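Keep the Mugs That Don't Match

Reading time: 3 minutes

I have a position on mugs, and I have held it long enough to write it down. A household or a workplace is better off with a shelf of different mugs than with a matching set. I say this as someone who bought a matching set once, paid good money for it, and gave it away inside of two years.

Color is the plainest part of the case. So is glaze, once you look down into a mug instead of at the side of it.

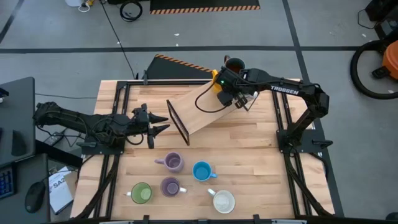
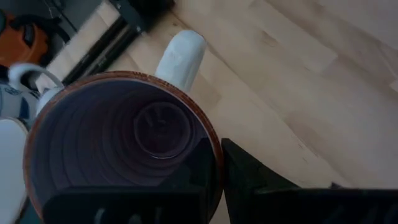
What a set is supposed to do

The argument for the set is that it looks tidy. Open the cupboard and everything lines up. The handles point the same way, the mugs stack if they were made to stack, and a guest sees that you have your life in order. I understand the appeal. My set was from Engström, off-white, eight pieces, and for the first month I liked opening the cupboard door.

Then one broke, and I had seven. A set of seven bothers people in a way that seven unrelated mugs never would. I went looking for a replacement and found that the line had been changed. The new ones were a shade whiter and a little taller. I bought one anyway and noticed it every morning.

Mixed mugs don't have this problem. When one breaks you are sorry about that mug, and the rest of the shelf carries on. You can replace it with anything, in any color, from any shop, or leave the space open.

The question of whose is whose

My stronger reason is practical. Put six people in a room with six off-white mugs and within the hour they will be drinking from each other's coffee or pouring out a full one because they can't be sure of it. I worked for years in an office at Fimodport where management ordered white mugs for the whole floor. People tied string to the handles. They put stickers on the bottoms, and the stickers came off in the dishwasher and blocked the filter.

With a purple mug, a blue one and a green one, the trouble goes away. You put yours down, you walk off, you come back, and you know it. A white mug is fine too, as long as it is the only white one in use. Contrasting handles are a help if you own two mugs of a similar color.

Brown deserves a word. People pass over brown mugs in the store because they look dull next to the bright ones. But a brown glaze with flecks in it is one of the nicer things to have in front of you at 6 a.m., and a dark interior doesn't show tea stains. White interiors show everything. I have scrubbed enough of them with baking soda to have an opinion.

What I will grant the other side

Mixed mugs stack badly or don't stack at all. They take up more shelf, and the wide ones take up much more. If your kitchen has one narrow cupboard, a stacking set such as the Lulen may be the right answer, and I won't argue with you.

It is also true that a mixed shelf can get out of hand. Free mugs arrive from banks and conferences and nothing leaves. My rule is that a mug has to be used in a normal month or it goes in the donation box - and the chipped ones go in the trash, since a chipped rim is no gift to anyone. I do this each October, and it takes less time than emptying the dishwasher.

Restaurants are a separate case. They need to order by the crate and I have no quarrel with them.

For everyone else, buy mugs one at a time. Pick each one up before you pay for it and put your fingers through the handle. See if the weight suits you. If the handle is too small for your hand, put it back on the shelf, however good the color is.

Contact | Copyright, all rights reserved | Back to top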